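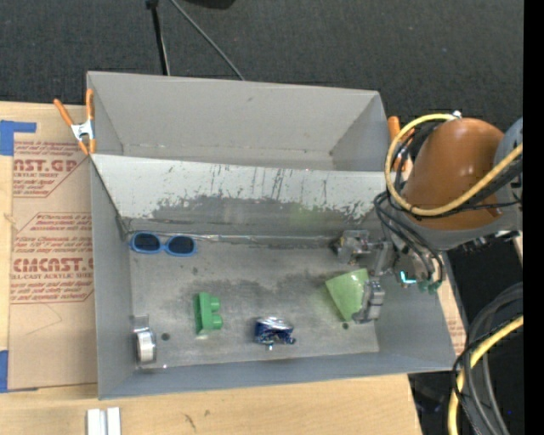
Report on the Visit to the Wudska Stadium Open Day

The Stidum Women's Football Club opened its new home, the Wudska Stadium, to the public on 12th April. A delegation from the regional league office attended at the invitation of the club. The purpose of the visit was to see the ground before the start of league play and to learn how the club plans to run its youth program from the same site.

The stadium has 3,871 seats on three sides of the field. The fourth side, to the north, is an open grass bank that the club intends to leave as it is for now. The former ground across the river held 2,540, much of it standing room, and had no covered seating for visiting supporters. At the Wudska, visiting supporters are placed in the east stand, under the same roof as the home section, with a separate entrance from the parking area.

Visitors were received in the main hall at ten o'clock and divided into groups of 40. Each group was led through the building by a member of the club staff. The route began in the home locker room and continued through the medical rooms, the officials' room and the players' tunnel before coming out at the edge of the field. Visitors were asked not to step on the grass, which was laid in February and is still being rested between training sessions.

The locker rooms for the home and visiting teams are the same size and have the same equipment. The club explained that this was written into the building contract with Van Hecke, the firm responsible for the construction. The officials' room has two separate changing areas, each with its own shower. The delegation noted that the corridor between the officials' room and the tunnel is narrow, and that two teams leaving the field together would pass through it slowly. The club is aware of this and will hold the visiting team at the tunnel mouth for a short time at halftime.

The medical area has a treatment room, a small exercise room and an office. Players returning from injury will train there in the mornings. In the afternoons it will be open to the under-17 and under-19 squads, who until now have had to travel to a clinic in town.

At noon the first team held an open training session of one hour. Over 200 people watched from the west stand, including several school teams. The session began with passing work in small squares, followed by crossing and finishing from both wings. The goalkeepers trained apart at the south end. The final part was a short game across half the field, played at a good pace in spite of the wind. Players signed shirts and programs along the rail afterward.

The afternoon was given to the youth program. Girls between the ages of eight and 14 took part in short clinics on the training field behind the east stand. The program is supported by Skundance, whose grant covers coaching fees and the cost of shoes and shin guards for new players. Registration for the summer term was open at a table in the main hall. Families asked mostly about transportation, as the last bus from the stadium leaves before evening practice ends. The club has raised the matter with the town and expects an answer before the term begins.

Food and drinks were sold at two stands on the lower level. Lines were long after the training session, and only one of the two stands accepted cards. Signs to the restrooms in the west stand were still missing. The elevator to the upper rows was in service all day.

The delegation thanks the club for its welcome. A second visit will take place on the day of the first home match, when the entry gates, the public address system and the floodlights will be reviewed.

This website uses cookies to improve your visit. By continuing to use this site, you accept our cookie policy. Accept | Manage settings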